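November, survey notebook, second pass on the Osgate school data

Started 8:40. Shazia had already pulled the export from the Didamach forms, so I only had to merge the two files. 300 forms went out to grades 9 through 12, 269 came back. Four of the returned forms have the grade left blank. Keeping them in the totals, dropping them from anything split by grade.

Main question today was energy drinks and sleep. 146 students said they had at least one energy drink in the past seven days. I want that number checked by a second person before it goes in the summary, as question 6 and question 7 overlap and a few kids answered yes to one and no to the other. Rule for now: a yes on either counts as a yes. Wrote the rule at the top of the codebook.

Sleep: 119 reported under seven hours on school nights. Some wrote times instead of hours ("11 to 6"), so I converted those by hand and marked them in column R. One wrote "depends." Left as missing.

Haven't crossed the two yet. Agnes wants grade level in the table too, and I think the cells for seniors will be too small to say much. Will run it anyway and see.

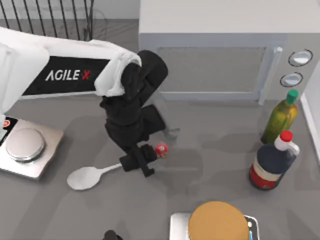
AgileX arm over the gray countertop, simulation render.

Afternoon. Crossed them. Students who had energy drinks do report shorter sleep, but the late-practice kids are mixed in there and they would be short on sleep with or without the drinks. Question 11 asks about sports and jobs after 8 p.m., so it can be split out. Did a rough version on paper. The gap gets smaller and doesn't go away. Not putting a figure on it until the merge is checked.

Problem with the wording on question 9. It says "caffeine drinks," and from the comments a lot of students took that to mean coffee only. Trorkstead used the same form last spring, so their answers have the same trouble and we can't compare ours to theirs on that item. Shearer's version lists coffee, tea, soda and energy drinks on separate lines. Use that next round. Emailed Agnes the two wordings side by side.

Also the consent sheet still has the old phone number on it. Shazia is fixing the master copy.

To do:
- second count on questions 6 and 7 (Shazia)
- clean column R, add a note on the conversions
- rerun the grade table without the four blanks
- ask the Osgate nurse if the sleep handout went out before or after the forms

Stopped 4:50. Merged file is in the shared folder, old one renamed with "do not use" in front.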